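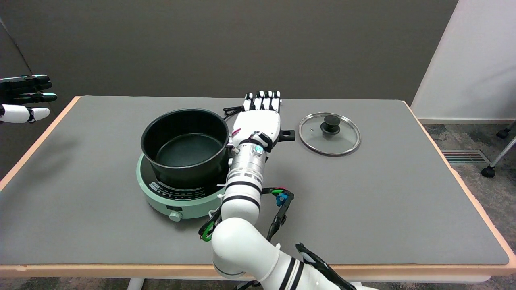

Why do my confirmation emails show the wrong pickup time?

Usually the location's time zone is set separately from the account's, and the email template reads the location one. Settings > Locations > Edit > Time zone. Save, then send yourself a test before touching anything else.

Ticket 132-76
Subject: pickup times off in customer emails
Opened by: Maribel Huanca, Jorkum kitchen shop
Handled by: Marjan Soltani, Vamby support
Status: closed, one follow-up

Maribel, 8:52 am
Hi, urgent-ish. Customers getting emails with pickup two hours early. Order page says 5 pm, email says 3 pm. Had people at the door at 3 yesterday and nothing packed. Started after we added the second store. Screenshot of the order page and the email attached. Please don't send me the clear your cache article, already did that twice.

Marjan, 9:20 am
Thanks, got both screenshots. No cache article. Couple questions -
Which store are the bad emails coming from, old or new or both?
Did you copy the new location from the old one or start blank?
Any outside app sending emails for you?

Maribel, 9:31 am
Both I think. Let me check.
OK only the old store. New one is fine. Weird, I'd of guessed the other way.
Copied it from the old one, then changed address and hours.
Stitness does our reminder emails. Confirmation comes from you guys.

Marjan, 9:48 am
Found part of it. Your account is on Eastern. Old location is on Mountain, new one is on Eastern. Looks like the old location was edited the same evening the new one was made, so maybe two tabs open and the wrong one got saved. Can't tell for sure from the log, it only shows the save.

Please do this in order:
1. Settings > Locations > old store > Edit
2. Time zone to Eastern, Save
3. Reload the page and look again. If it flips back to Mountain stop there and tell me
4. Place a test order, pickup tomorrow 5 pm
5. Forward me the email

Maribel, 10:05 am
Did 1 to 3. Stayed on Eastern. Test order email says 5 pm!! Forwarding now.
But what about orders already in? There's 36 waiting for pickup this week and they all got the wrong time.

Marjan, 10:17 am
The orders themselves are stored right, it's only the email text that was wrong. Changing the zone does not resend anything. You can do it in bulk:
Orders > filter Awaiting pickup > filter old store > select all > More > Resend confirmation
Edit the subject line before you hit send or people will think it's a duplicate and ignore it. Something like "Corrected pickup time for your order".

Maribel, 10:40 am
Filter only shows 27. Where's the rest?

Marjan, 10:44 am
Rest are probably the new store, so those had the right time all along. Take the store filter off and see if you get 36.

Maribel, 10:46 am
Yep. 36. OK sending to the 27.

Maribel, 11:30 am
Sent. Two bounced, will call them. Now the Stitness reminders - one went out at 11 with 3 pm on it. Thought that was fixed??

Marjan, 11:52 am
Stitness keeps its own copy of the location and only pulls from us overnight. In their app: Connections > Vamby > Sync now. If there's no button there you'll need someone with owner login. Pause the reminders first so no more go out while it runs. Their sync can take a while on a big catalog.

Maribel, 12:35 pm
No button for me, had to get the owner to log in. Synced, reminders back on, the one I checked says 5.
Can I lock the time zone so staff can't change it?

Marjan, 12:58 pm
Not the time zone by itself. You can take "Edit locations" off the staff role - Settings > Roles > Staff. They can still change daily hours with that off. I put in a feature request for a seperate lock and linked this ticket to it.

Closing for now, reply here and it reopens.

Maribel, next day, 9:10 am
Reopening sorry. Everything good on emails. The printed packing slip still says MT next to the time? Time is right, just the letters.

Marjan, 9:26 am
That's typed into your slip template as plain text. Settings > Printing > Packing slip, line 14, delete MT. Closing again.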